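The Case for the See-Through Sleeve

Filed under: Packaging, Drinks
7/8/20

Bottled drinks are sold in two kinds of wrapper. One is opaque and covers the bottle from shoulder to base, so that the buyer learns what the contents look like only after pouring them. The other is printed on clear or tinted film and lets the liquid show. My position is that for juices, teas and other cloudy drinks the second kind should be the default, and that the usual objections to it are objections to poor layout.

The opaque sleeve has real advantages. It blocks light, which matters for drinks whose color or flavor degrades on a bright shelf. It hides the fill line, and small differences in fill height between bottles are a common source of complaints. It also gives the designer a uniform ground to print on. A dark character on solid white is legible under any store lighting, and the printer can match it from run to run without asking what will be behind it.

What it removes is information. A cloudy drink varies. Pulp settles, tea throws a haze, and a batch made in January may not match the shade of one made in summer. A buyer who can see into the bottle can judge these things in two seconds. A buyer facing a full opaque sleeve has the picture printed on it, and the picture is the same on every bottle.

Huguette Brunet, who taught the packaging course I took, used to set an exercise in which students designed a label for a clear bottle and were then told the color of the drink. Most designs failed at that point. Pale yellow type disappeared against a yellow drink. Fine serifs broke up over pulp. The lesson was that on a transparent label the liquid is one of the inks, and has to be specified like one.

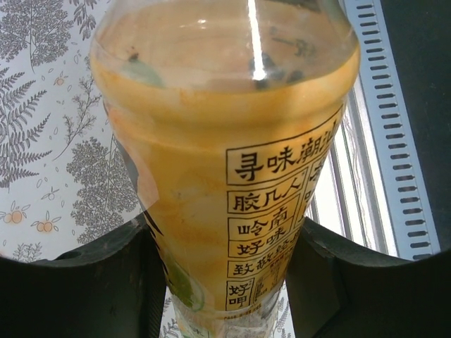
Tinted film complicates this further. An orange-yellow film over a pale liquid makes the liquid look warmer than it is. I regard this as acceptable within limits. The tint is constant, it is plainly a tint, and any part of the bottle left bare serves as a reference. The buyer can compare the covered and uncovered areas directly. A film that runs the full height of the bottle removes the reference, and I would not use one.

Type is the second problem. Black is the safe choice over amber and should be used for anything the buyer must read. Thin rules around each block of text help more than their weight would suggest. They give the eye an edge to hold when the background is uneven, and they tell the reader where one phrase stops and the next begins. Chinese characters do particularly well in this arrangement. Each fills a square, the squares stack, and a vertical column suits a narrow cylinder much better than a long Latin word that has to wrap out of sight. Designers working in English tend to turn the whole word on its side, and the buyer then has to tilt either the bottle or the head.

The third problem is the far side. On clear film, whatever is printed at the back shows through the front, faint and displaced by the curve. A small ornament such as a leaf survives this well. A block of ingredients in six-point type does not, and reads from the front as dirt. The remedy is a white backing patch behind the dense text only, which costs one extra pass.

Lilla Bodnár has argued to me that this pass is where the economics fail. Her figures, from a short run she managed at Horkeo, put the clear sleeve at 70 against 60 for the opaque one, per thousand. I accept the figures. I would add that the run in question had backing under the entire rear panel, and that a patch the size of the ingredients block would have narrowed the gap.

Light damage remains the strongest objection, and for some drinks it settles the matter. Milk should stay covered. For the rest, a tinted film, a closed carton in transit and a shorter time on the shelf are adequate. Stores already rotate these drinks quickly, and the bottle that sits long enough to fade has usually passed the point at which anyone should want it.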